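People > Kids' Corner > Jobs and Machines

When a Robot Helps With the Laundry

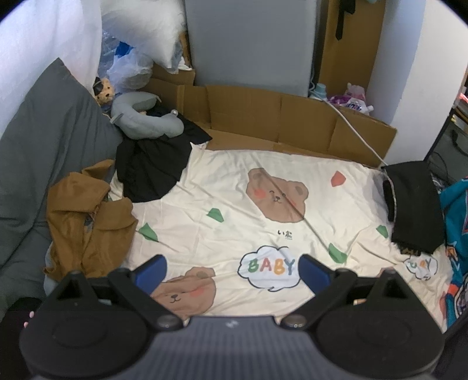 The Stirnel Kids' Page Club
Grades 3 to 5

Hi again! I'm Mavis Halvorsen, and I work at Boateng, a big laundry building where sheets and towels and blankets get washed for other people. Last time I wrote about soap (you sent so many letters about soap!). A lot of those letters asked the same thing at the end: do robots do your job now? So I'm going to tell you about that.

First, what does automation mean? It's a long word for letting a machine do a job, or part of a job, that a person used to do by hand. Your dishwasher is automation. So is the door at the grocery store that opens when you walk up to it. You've been around it your whole life and probably never said the word out loud.

Our building opened in October of a year when I still had braces, and back then people did nearly all of it by hand. They sorted by hand, they folded by hand, they pushed the carts. Now we have a folding machine we call Berkine, and it can fold 593 flat sheets in one shift. It never gets a sore back. I do!

But a folding machine wants its sheet nice and flat. Think about your own bed for a minute. Is the blanket smooth? Or is there a sweater on it, and something black you can't quite name, and a neck pillow, and a little stuffed dog looking out from next to a cushion? Beds and laundry piles are messy, and messy is very hard for a machine.

That's where the gripper comes in. A gripper is a robot's hand, except it usually doesn't look like a hand at all. Ours has two blue finger pads that face each other, with a gap in between. The arms that hold the pads are black. To pick something up, the two pads come together and pinch. Try it with your thumb and one finger. Now try picking up a sock that way, and then try a whole blanket. Tricky, right?

Cloth is sneaky. A cup stays cup-shaped when you grab it, but a sheet changes shape every time you touch it. Say there's a big fold running right over a bear's face. You look at that and you know it's still one bear. You know there's a word, BABY, in a cloud, and that when only a "Y" shows in another cloud the rest is probably hiding in the wrinkles. A computer has to learn all that, and it learns from lots and lots of tries.

So part of my job now is doing the tries! I hold the gripper myself and move it the way I'd move my own hand. Reach for the sheet, close the pads, lift, let go. Then I do it again with a shirt. Our learning program is called Pidico, and so far it has 1839 tries to study. Some of mine are terrible. We keep plenty of the terrible ones too, so Pidico gets to see how a pinch can go wrong.

Now for the part you wrote about the most: what happens to the people? I want to give you a real answer. Some jobs here did change. We used to have a whole row of people folding, and there isn't a row anymore. Most of them learned other work, like fixing the machines or checking for stains. A couple of them didn't like the new work and left, and I was sad about it. I still miss them at lunch. There are 40 of us in the building today.

My own day is different too. I lift less. I look at screens more, and my eyes get tired, so every 30 minutes I stop and stare out the window at the parking lot. I also have to ask a lot of questions, which I used to be too shy to do.

Something to try at home: put on a pair of mittens and fold a pillowcase. Only your thumb and the mitten part, no chin, no knees! Then do it with your eyes closed and have someone tell you where the corners are. Write and tell me how it came out. A drawing is fine if you don't feel like writing.

Next time, dryers. They get so hot!

Filed under: Robots, Grown-Up Jobs, Ask Mavis

Posted Apr 12, 2018 | Contact the Kids' Page | Back to top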